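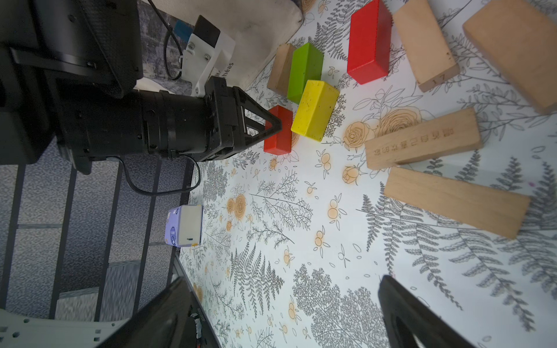

Should a beginner build a robot arm before buying one?

Build the parts that touch the job, and buy the rest. Motors, gearboxes and joint housings are poor things to learn on. Brackets, fingers, cable runs and the way the arm is set up on its table are good ones, and most home projects fail for want of attention to them.

I have held the opposite view and spent money on it. My first arm was made from scratch at the shared workshop in Dikaswood, over a winter and a good part of the spring, and the parts came to £3,283. I kept every receipt in a biscuit tin. It had printed joints and belts I tensioned by ear. On a warm day it sagged, and on a cold day it squeaked and then sagged. It could lift a small weight to shoulder height and put it down again somewhere near where I wanted it. I was very proud of it for a month.

The usual advice on forums is that you have to go through this. You learn by making everything, the argument runs, and anyone who starts with a finished arm will never understand what is going on inside it. I think this advice does harm. I have seen a good number of people at our workshop take it, and most of their arms are on the shelf above the bandsaw with a joint missing.

What they learnt was how to make a bad gearbox. That is real knowledge and I don't sneer at it. But a person who comes in wanting a machine to sort things on a table has no great use for it, and by the time the gearbox is tolerable the wish to sort things has gone. The evenings have been used up. Nearly all of us have jobs, and an evening at the bench is two hours once you have found the hex keys.

The second arm was bought ready-made. I wrote nothing clever and machined nothing at all for the first week. Then I found out how much was left to do, and this is my main argument for buying. A ready-made arm is a long way from finished. It comes with a flat face at the end and some holes in it, and everything past those holes is yours.

Take the bracket that holds the sensor on the wrist. It is a small white printed part with two screws in it, and I have printed it eight times. The first version put the module too far forward. The second was right until the wrist turned over and the cable came up against the housing. One version cracked along the layers because I had printed it standing up, having been told not to. The next one was thick enough to survive a fall and so heavy that the arm complained. None of this needed any knowledge of motors. It needed a ruler and patience, plus a willingness to throw away something that took three hours to print.

Then there are the cables. If I could make one change to the way home robotics is written about, I would have every project page show where the wires go. They are tidied out of the drawings and left off the parts list. On a real bench they loop over the top of the wrist and hang down underneath it, and sooner or later one of them catches on something. Too short and it pulls at the end of a turn. Too long and it sweeps the table. I spent more time on one thin black cable than on the whole of the gripper, and I still leave a loop in it that I don't like the look of.

The table matters as much. People buy a white board and paint a grid on it, which is fine for a first evening. After that I would sooner have a mess. I work on a printed tablecloth with leaves, berries and orange roses all over it, and on it go coloured blocks and plain wooden ones, some with characters or a number printed on them. A gripper that can find a red block on a bare white board has been asked for very little. Put the same block beside a yellow one and a green one, on a cloth with a pattern, and you soon find which of your settings were luck.

Cloth has a second effect that surprised me. It moves. A block pushed by a finger on a hard board slides, and on cloth it may drag a ridge along with it, or tip. Fingers that look perfect in the drawing turn out to be too blunt to get down beside the thing they are meant to hold. Mine are black and angular and come to a point, and I got to that shape by way of several that were rounder and prettier.

I should be fair to the other side. There is a man's-shed pleasure in a thing made wholly by your own hands, and women at the bench feel it as much as the men do. I felt it too. If the arm itself is what you want, make it, make it out of anything you like, and pay no attention to me. Some people want a clock and some people want to build a clock. My quarrel is with telling the first sort that they must become the second.

There is also the money. A bought arm is a lump sum, and a built one comes in small parcels that can be hidden from the rest of the household and from yourself. I say the built one cost me more. Others have done it for less by scrounging, and I know that the people at the Dendton workshop get usable motors out of scrapped office machines. They also have a shed full of scrapped office machines. Few homes have room for that, and our place has a rule against it, pinned up by the kettle.

Sharing is the part of this where I would most like to see a change of mind. The Flerkley, as our workshop is called after the lane it stands in, has 40 members and until last June had no robot arm that worked from one week to the next. It did have a great many people each building their own. We put the matter to a vote and bought one arm between us, a plain Hájek model with no extras. It was not a popular idea. There was talk of lost skills, and one long evening on whether a bought machine belonged in a makers' space at all, as if we had forged the lathe ourselves.

Since then the shelf has filled with brackets. There are fingers for picking up beads and fingers for picking up seedlings, and one pair lined with bicycle tube. People who would never have finished a gearbox have made a part, bolted it on, watched it do badly and made another. The queue for the printer is worse than it was. The log by the arm shows 38 bookings in the first two months, and several of those names I had only ever seen on the subscription list.

A shared arm brings shared annoyance. Somebody will leave it with the wrist wound round the wrong way, and your bracket will be in the drawer with one of its screws gone. You will come in to find the work table covered in someone else's bits. I would still take that over a row of private arms under dust sheets, each one waiting for a shoulder joint.

For anyone starting, my advice comes down to where to put your first hundred hours. Get hold of a working arm, bought, borrowed or booked by the hour. Leave its insides alone until they break. Print a bracket, and expect to print it again. Run the cable and then turn every joint to its limit by hand, slowly, with your eye on the cable and nothing else. Put a cloth on the table. Choose objects you can drop, such as children's blocks, and let them lie untidily.

If after all that you find you are curious about the gearbox, open it up. You will know what it is for by then, and you will have a second arm's worth of money that you didn't spend on belts. My old one is still at the workshop if anybody wants the bearings. The left-hand side of the shelf, above the bandsaw, and please put the step stool back.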